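Bemstead Display Home – Mobile Manipulator, Lounge Cell
Periodic inspection checklist with comments
Sheet 124, revision of 2020-07-12. Replaces the May sheet.

Scope: one two-finger gripper, its wrist, the wrist camera and the marked floor area the robot works from. The base and batteries have their own sheet. Complete in order. Mark each line OK, ATTENTION or FAIL and write the comment at the time, not afterwards from memory.

Counter at start of inspection: 1396 grip cycles since last linkage service. Service is due at 2400.

SECTION A – BEFORE TOUCHING THE ARM

A1. Emergency stop pressed, latched and tested from both the wall button and the pendant.
OK. Pendant button is stiff but latches properly.

A2. Arm parked at inspection pose, brakes on, tag on the pendant.
OK.

A3. Work area clear of people and pets. Barrier tape across the hallway door.
ATTENTION. Tape had lost its stick at the left-hand jamb. Replaced from the roll in the kit. Order another roll.

A4. Walking path free of leads, rugs and bags.
OK. Charger lead rerouted along the skirting board after the last inspection and has stayed there.

SECTION B – WRIST AND CABLES

B1. Wrist flange screws tight, paint marks lined up.
OK.

B2. Cable sleeve free of rubbing, splits and kinks through full wrist rotation.
ATTENTION. Light scuffing on the sleeve where it passes the second joint. No conductor showing. Spiral wrap added over 50 mm. Look again next inspection and fail it if the wrap has worn through.

B3. Connector at the gripper seated and locking ring home.
OK. Ring was a quarter turn short. Turned home by hand. Do not use pliers on this ring – the last one was ovalled that way and took a week to replace.

B4. Camera lens clean, mount not shifted.
OK. Cleaned with the Pluva cloth, dry. No spray near the lens.

SECTION C – GRIPPER, MECHANICAL

C1. Housing free of cracks, all fixings present.
OK. Wiped down with a damp cloth.

C2. Linkage bars straight, both sides moving together.
OK. Compared left and right at full open, half and closed. No lag on either side.

C3. Pivot play. Hold the finger at the base, rock it gently, feel for a click.
ATTENTION. Slight play at the left inner pivot, none on the right. Within the limit on the Zestitz setup card. Recheck at the next inspection even if the cycle counter says it can wait.

C4. Socket-head screws on the linkages checked with the torque driver, then marked.
OK. Use the short hex key to start and the driver to finish. The ball-end key in the old kit is rounded off and has been thrown out. Anybody still carrying one should do the same.

C5. Pivots clean and dry. No oil.
OK. Lint picked out of the left side with a wooden pick. The throws and cushion covers in this cell shed a fair bit, and oil holds the lint in the joint. If a pivot squeaks, clean it again before reporting it.

C6. Finger pads firm, not glazed, no lifting at the edges.
OK. Pads wiped with a lint-free cloth. The spare pair is in the drawer marked Bhatt, along with the adhesive. Check the expiry on the tube before using it.

SECTION D – GRIPPER, FUNCTION

Release the emergency stop only after Section C is complete and tools are back in the tray. Count the tools in.

D1. Open fully with nothing between the fingers. Hold and watch for drift.
OK. No drift.

D2. Close slowly on the foam block. Fingers meet the block together.
OK.

D3. Close on the folded cloth. Force stays at the fabric setting.
OK on second attempt. First attempt used the hard-object setting, which had been left selected on the pendant. Setting corrected and the label on the pendant rewritten in larger letters.

D4. Wrist camera view. Both fingers visible at full open, nothing of the cable sleeve in view.
OK. Compare against the reference view below before signing off this line. If the linkages sit noticeably higher or lower than shown, the camera mount has moved and B4 must be redone.
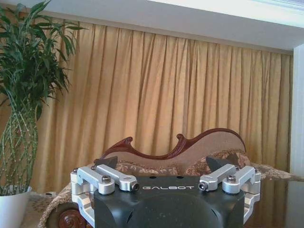 Item D4. GALBOT gripper open and empty, sofa and gold curtain behind.

SECTION E – SURROUNDINGS

E1. Furniture on its floor marks.
OK. Sofa was off its marks and has been put back. Cleaners to be reminded that the small grey dots on the floor are there for a purpose.

E2. Loose fabric. Fringes and throws kept out of the linkages during approach.
ATTENTION. The patterned fabric on the sofa is loose enough to catch. Approach speed near the seat stays at the reduced setting until covers are pinned. Clips ordered.

E3. Plant pot clear of the arm's reach.
OK. Reach checked at reduced speed with a hand on the stop.

E4. Reflective surfaces noted for the camera.
ATTENTION. The dark tabletop gives a glare patch in the afternoon. Run the camera check in the morning or put the matte cloth down first.

OPEN ITEMS
B2 – sleeve wrap, recheck.
C3 – left inner pivot, recheck.
E2 – clips for covers, on order.
A3 – barrier tape, to order.

Cell released for use at reduced speed. Full speed stays locked out until E2 is closed. File this sheet in the grey binder and put a copy in the cell folder.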